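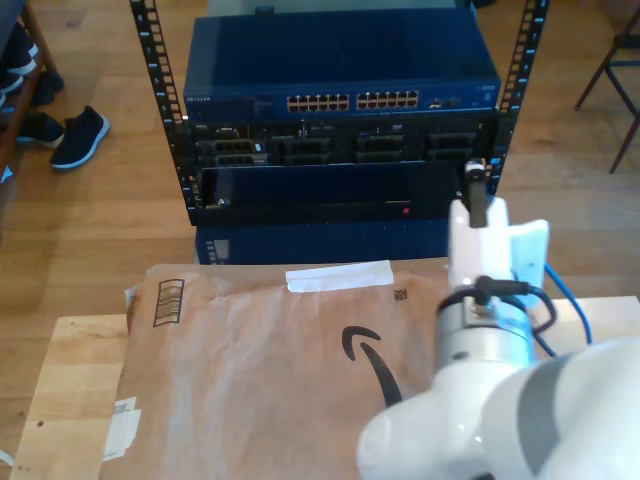
Photo: Cavgate returns project. License: same as the dataset.

Cavgate Returns Handling: data card

Summary
Recordings of a single robot arm working on paper mailers at a tabletop station. The set holds 763 episodes. It was collected to study how returns intake at Lirmont changes when an arm takes over part of the handling.

Contents
episodes/ joint positions, gripper state, video
shifts/ task logs kept by staff, one file per shift
notes/ free-text comments, names removed
splits.txt train and test lists; 50 episodes are held out for test

Task
Move a mailer from the table to the outgoing tray. Opening the mailer, checking the item and deciding on the refund stay with the intake clerk. Labels that are torn or covered go to the clerk as well.

Effect on the work
Before the change, intake was a 2-person job: one handled parcels, one entered records. With the arm in use, the first role became station attendant. Attendants clear jams, restart failed picks and sort exceptions. Comments in notes/ mention less bending and more waiting. Several attendants asked for a say in the pick rate, and from release 17 they can set it at the station.

The shift logs don't record individual output. Lirmont agreed to this before collection began, and the license does not permit using the data to rate workers.

Known problems
Thin mailers are overrepresented. Glossy plastic bags are missing. Gripper force was not logged before the December update.

Related
Rallis (log viewer), Storen (labeling tool). Both read the shift files without conversion.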